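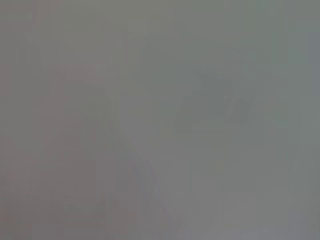 手首カメラの画像。左側の暗い領域はグリッパの一部とみられる(提供:Lunetell)

Lunetell、手首カメラの画像劣化に対応する視点重み付け手法「Rolla」を開発
双腕ロボットによる卓上作業で評価、20課題中11課題で従来構成を上回る成功数

株式会社Lunetell(以下、Lunetell)は、Peeters研究所と共同で、複数カメラを用いるロボットの模倣学習において、各視点の画像に含まれる情報量を時刻ごとに推定し、行動生成への寄与を調整する手法「Rolla」を開発しました。Grarwood実験棟に設置した双腕ロボットを用いた評価では、卓上作業20課題のうち11課題で、視点を一律に扱う従来構成より多くの成功数を得ました。評価用コードと課題定義書は2月に公開する予定です。

■ 背景

人が遠隔操作で示した動作をニューラルネットワークに学習させ、同様の動作をロボットに生成させる模倣学習は、食器や調理器具、容器などを扱う卓上作業に広く用いられています。入力には、作業面を見渡す頭部カメラと、左右の手首付近に取り付けた小型カメラを併用する構成が一般的です。頭部カメラは物体どうしの位置関係の把握に、手首カメラは把持の直前および直後における指先と物体の相対位置の把握に適しています。

一方、手首カメラの画像品質は作業中に大きく変動します。レンズと対象物またはグリッパとの距離が合焦範囲を下回る場合、輪郭の大半が失われます。無地の天板や壁面に正対した場合は、画面全体がほぼ均一な階調になります。さらに、伝送時の圧縮によるブロック状のノイズが、階調の乏しい領域で相対的に目立つことがあります。これらの条件が重なると、画像から対象物を特定することは人間にとっても困難です。

従来の学習では、このような画像を含む区間をデータセットから除外するか、他の画像と同じ重みで入力するかのいずれかが選択されてきました。除外した場合、動作の連続性が損なわれ、接近や退避といった遷移区間の学習量が減少します。同じ重みで入力した場合、ネットワークが作業内容と無関係な階調の変化を行動の手がかりとして学習するおそれがあります。後者は学習時の損失には現れにくく、照明条件や天板の材質を変更した際の失敗として初めて観測されることが少なくありません。

Lunetellは社内のデータ収集基盤を運用するなかで、画像品質の低い区間が把持直前や容器内への進入時など、作業上重要な時点に集中する傾向を確認していました。Rollaの開発は、こうした区間を残したまま学習に利用することを目的として開始したものです。

■ 手法の概要

Rollaは、既存の模倣学習モデルの画像エンコーダと行動デコーダの間に挿入する軽量なモジュールです。カメラ3台(頭部、左手首、右手首)の画像特徴を受け取り、視点ごとの信頼度を算出したうえで、重み付けした特徴を後段に渡します。モジュールの処理は次の要素から構成されます。

(1)自己予測に基づく信頼度推定
ある視点の特徴から、その時刻の関節角度およびグリッパ開度を予測する補助ヘッドを設けます。予測誤差の分布を学習時に記録し、推論時には特徴量のみから期待誤差を推定します。期待誤差が大きい視点ほど信頼度を低く設定します。鮮鋭度やコントラストといった画像統計量は直接使用していません。模様の細かい背景のみが写った画像は鮮鋭度が高くても作業に関する情報に乏しく、逆に、ぼけた指先の輪郭であっても姿勢の推定に寄与する場合があるためです。

(2)時間方向の保持
信頼度が低下した視点については、直前の高信頼時における特徴を減衰させながら保持し、現時刻の特徴と混合します。減衰の速さは腕の移動速度に連動し、手首が大きく動いた場合には保持した特徴を速やかに破棄します。静止に近い状態では保持時間が長くなります。これにより、把持の直前に一時的に画像情報が失われる場合にも、接近時に得た対象物の位置情報を利用できます。

(3)視点欠落を模擬した学習
学習時には、無作為に選択した視点の特徴を、実データから抽出した低信頼区間の特徴に置換します。一様な黒画像や人工的なぼかしによる置換と比較したところ、実データ由来の特徴を用いた場合のほうが、信頼度推定の誤差が小さくなることを予備実験で確認しました。同一の収集環境で得た低信頼画像を再利用するため、追加の撮影は必要ありません。

行動デコーダの構造には変更を加えず、損失関数への追加項は補助ヘッドの予測誤差のみです。学習済みモデルに後付けで組み込む場合は、画像エンコーダを固定した状態でモジュールと行動デコーダのみを再学習します。

■ 評価環境

評価は、Grarwood実験棟の固定式作業台で実施しました。白色の天板に対して左右から黒色の腕を配置し、頭部カメラで作業面を斜め上方から撮影する構成です。白色の天板は、手首カメラが作業面に接近した際に画面の階調が乏しくなりやすく、本手法の評価に適した条件として選定しました。背景には無地の壁面を用いています。

課題は、容器からの粒状物のすくい取り、カップへの移し替え、ふたの着脱、器具の持ち替え、布の折り畳みなどから選定しました。いずれの課題も、遠隔操作による教示データを用いて学習しています。教示時には、操作者に対して手首カメラの映像を良好に保つための特別な動作を求めていません。これは、画像品質を意識した操作がデータの分布を変化させ、実運用との差を生じさせることを避けるための措置です。

粒状物を扱う課題では、焙煎したコーヒー豆を透明なガラス容器に入れ、金属製のスプーンを用いて陶製のマグカップに移す作業を設定しました。透明な容器とふたは天板との境界が見えにくく、光沢のあるスプーンは周囲の明暗を反射します。また、容器の手前を腕が横切る際には、頭部カメラからも容器の一部が隠れます。頭部と手首の双方で情報が不足する時間帯が生じることから、視点重み付けの効果と限界を確認する代表課題として位置付けました。
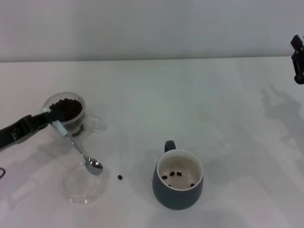

スプーンの柄を把持した状態では、グリッパの位置とスプーン先端の位置に隔たりがあり、手首の小さな姿勢誤差が先端では大きな変位となります。従来構成のモデルでは、容器の口に先端を合わせる段階で腕が停止する、あるいは容器の縁に接触したまま押し込み動作を継続する事例がみられました。記録した内部特徴を解析した結果、停止事例の多くで、手首カメラの特徴が待機姿勢に近い値を示していました。低情報の画像が待機時の画像と混同され、行動デコーダが動作を生成しなかったものと考えられます。

Rollaを組み込んだモデルでは、同様の局面で手首側の信頼度が低下し、頭部カメラの特徴と保持された特徴への依存が高まることを確認しました。容器の口を通過した後は手首側の信頼度が回復する場合と、低いまま推移する場合の両方があり、両者の差は把持時のスプーンの角度に依存していました。

■ 評価結果

各課題について20回の試行を行い、従来構成と本手法の成功数を比較しました。両者の教示データ、学習の反復数および初期配置は同一です。成功の判定基準は課題ごとに事前に定め、判定者には、どちらのモデルによる試行であるかを伏せました。

前述のとおり、20課題のうち11課題で本手法の成功数が従来構成を上回りました。改善がみられた課題には、粒状物のすくい取り、ふたの着脱、および器具を用いて容器内に進入する作業が含まれます。これらに共通する特徴は、作業の成否を左右する時点で手首カメラと物体の距離が短くなることです。

残る課題では、成功数が同等であるか、従来構成を下回りました。成功数が下回った課題の一つは布の折り畳みです。布の表面が手首カメラの視野を覆う場面で信頼度が過度に低く推定され、端部の把持位置を修正するために必要な情報が抑制されていました。布は腕の姿勢と見え方の対応が一定しないため、関節角度の予測誤差を信頼度の指標とする本手法の前提が成立しにくいと考えられます。

また、モジュールの各要素を個別に無効化した比較も行いました。時間方向の保持を無効化した場合、容器内に進入する課題で成功数が減少しました。視点欠落を模擬した学習を無効化した場合は、信頼度の推定値が全視点で高止まりし、従来構成との差がほとんど認められませんでした。重み付けの機構のみを追加しても、低情報区間を学習時に十分提示しなければ効果が得られないことを示す結果です。

■ 既知の制約

信頼度の値は、視点間の相対的な寄与を調整するために設計したものであり、動作の安全性を保証する指標としては使用できません。すべての視点で信頼度が低下した場合の動作は後段のモデルに依存します。評価時には、別系統の力検出による停止機能を常時有効にしました。

評価は単一の機体構成および単一の照明設備で実施しています。天板の色、カメラの画角、圧縮方式が異なる環境への適用性は検証していません。特に、画像の圧縮率を推論時に変更した場合、補助ヘッドの期待誤差が学習時の分布から外れる可能性があります。

保持した特徴を利用する構造上、対象物が第三者によって移動された場合には、古い位置情報が短時間残ります。人とロボットが同じ作業面を共有する用途では、減衰の設定を改めて調整する必要があります。

■ 役割分担

Lunetellは、手法の設計、モジュールの実装およびデータ収集基盤の運用を担当しました。Peeters研究所は、課題の選定、成功判定基準の策定および試行の判定を担当しました。学習に使用した教示データは両者が共同で管理しています。

■ 今後の予定

Lunetellは、布などの柔軟物を対象として、関節角度以外の予測対象を用いた信頼度推定を検討します。候補として、次時刻の画像特徴およびグリッパにかかる力の予測を評価する計画です。Peeters研究所は、色と反射特性の異なる天板を用いた追加試験をGrarwood実験棟で実施します。

2月に公開する資料は、モジュールの参照実装、課題定義書、判定基準書および試行ごとの成否記録です。教示データ本体の公開範囲については、両者で協議を継続しています。公開に先立ち、報道関係者および研究機関を対象とした技術説明会を木曜日にオンラインで開催します。参加方法は、Lunetellの広報窓口にお問い合わせください。

■ 用語

模倣学習:人の操作などによって得た動作例から、観測と行動の対応を学習する手法。
低信頼区間:本リリースでは、補助ヘッドの期待誤差が学習時に定めたしきい値を超える連続した時間区間を指す。
従来構成:本リリースでは、Rollaを組み込まず、全視点の特徴を一律の重みで行動デコーダに入力する構成を指す。

■ 本件に関するお問い合わせ

株式会社Lunetell 広報窓口
技術的な内容に関するお問い合わせは、広報窓口を通じて研究開発部門が回答します。

本リリースに記載の内容は発表時点のものであり、予告なく変更する場合があります。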